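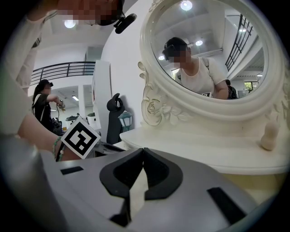
Figure 2. Hand-held gripper with two black soft fingertip pads; a square marker card with a black-and-white pattern is tilted toward it.

3.2 Fare display and the choice of booking channel

The second part of the study deals with how travelers choose between booking direct with a carrier or hotel and booking through a comparison site. Earlier work on this question has mostly relied on surveys sent out after the trip, when people remember the price they paid but not the prices they passed over. We instead logged complete search sessions on two sites, Jallus and Gemmont, both of which sell packages to Laltthorpe and the coast south of it. Jallus shows a single total that includes taxes and baggage. Gemmont shows a base fare first and adds charges at the payment step.

Participants were recruited through a notice on the Sekiguchi travel forum. Of those who replied, 267 met the entry conditions: they planned a leisure trip within the season, had not yet paid for any part of it, and agreed to run all their searches through a browser profile supplied by us. The profile stored the time of each search, the route, the dates entered, the ranking order on the results page, and the offer finally chosen. It did not store payment details. Sessions started on a phone and finished on a desktop were joined by the participant code.

A session was closed after 30 minutes without input. This cutoff is the one used in most log studies of retail sites and may be too short for travel, where people often stop to consult a partner or an employer. We therefore repeated the main analysis with sessions merged over a full day. The direction of the results did not change, although the share of sessions ending in a purchase rose, as would be expected when fewer sessions are counted.

Search box: Search this journal Advanced Go

3.3 Treatment of package offers

Package offers raise a problem of comparison. A flight and a room sold together carry one price, and neither site reports how it is divided. Splitting the total by the cheapest separate fare for the same dates overstates the room discount when the flight is nearly full. Splitting it by the list price of the room has the opposite fault. We kept packages as a separate class and compared them only with the sum of the cheapest matching parts available at the same moment.

Offers with a total above 2,000 in local currency were left out of the price model but kept in the channel model. Nearly all of these were group bookings for a villa or a tour bus, and a small number of them would have dominated the estimates. Refundable and nonrefundable rates were coded separately – a step that proved necessary for Gemmont, where the refundable rate is shown by default only on weekday searches.

Saved searches and price alerts were treated as part of the session in which they were opened, not the one in which they were created. An alert that was never opened was dropped.

3.4 Limits of the sample

Forum members are practiced searchers. They compare more offers per trip than the general public is likely to, and many know the fee rules of both sites in detail. The effect of late charges reported in Section 4 should be read as a lower bound for less experienced travelers. The sample also leans toward trips planned well ahead. Searches made within a week of departure were too few to model, and they are reported only in the appendix.

One outage affected the Gemmont logs on a Wednesday in March. Sessions open at that time were removed for both sites so that the two sets cover the same hours. Currency was fixed at the rate shown on the results page, even where the payment page used another. We made no correction for loyalty points – their value depends on later use, and the logs hold no record of it.

2 comments 30 shares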